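Section 4. Labeling and shelving small parts

4.1 Before you start

This section covers the parts store at the Skusbridge workshop. It assumes the shelves are already fixed to the wall and the Orunano label printer is loaded with tape.

You will need:
Label tape, matte
A parts list for the bay you are working on
A soft pencil
Surface cleaner and a cloth

Note: Do one bay at a time. Two half-finished bays are harder to sort out than one that has not been touched.

4.2 Sorting

1. Take every container out of the bay, starting with the top shelf.
2. Lay paper over the table so that small screws do not roll.
3. Put deep bins and shallow trays in separate groups. Deep bins hold bagged stock. Shallow trays hold parts that people pick by hand.
4. Empty one container at a time and check the contents against the parts list.
5. Return damaged parts to the Pollock box by the door. Do not put them back in stock.

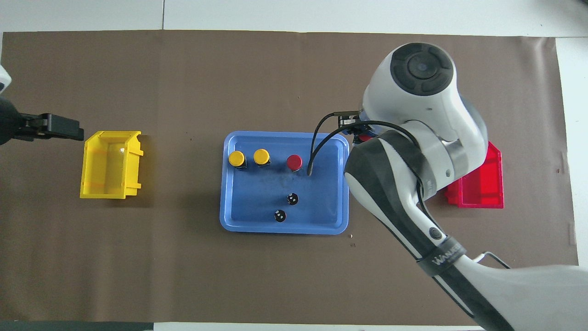 Zdislava Urban writes that step 3 did not work for her with springs, which tangle in a shallow tray as soon as the tray is carried anywhere. She keeps them bagged in a deep bin, even though people pick them by hand, and writes "bagged" on the label after the part name. Either method is allowed for springs. Follow whichever one the bay already uses.

4.3 Printing and fixing labels

1. Turn on the printer and wait for the ready light.
2. Enter the bay number, a dash, and the shelf number. The third shelf of bay 19 is 19-3.
3. On the second line, enter the part name as it appears on the parts list. Do not shorten it.
4. Print 2 copies. One goes on the container and the other on the shelf edge.
5. Wipe the front of the container and let it dry.
6. Press the label down from the middle outward and hold it for 30 seconds.

Caution: Do not stick a new label over an old one. The top layer peels, and the old part name shows again.

Caution: Surface cleaner can irritate the skin. Open a window and wear gloves if you are cleaning a whole bay.
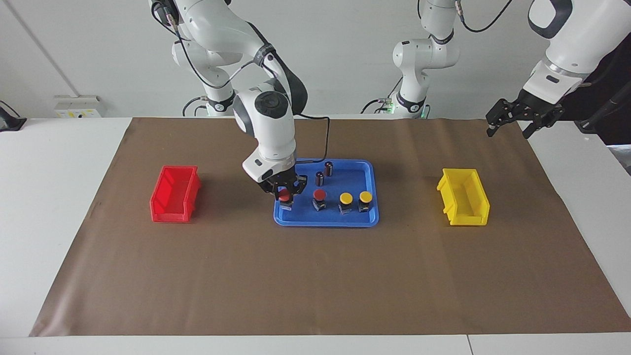 4. 4 Returning containers to the shelf

1. Put the heaviest containers on the lowest shelf.
2. Match each container label to its shelf label.
3. Leave a finger's width between containers so they can be lifted out.
4. Mark the bay as done on the plan by the door and add your initials.

Note: Electrical parts go in bay 30, whatever their size. If you find any in another bay, move them and tell Shobha Marar so that the list can be changed.

4.5 Reordering labels

Replacement tape is ordered from Plimgate under stock number 581. Place the order when you open the last roll. The full stock check takes place in October, and tape should be on hand before then.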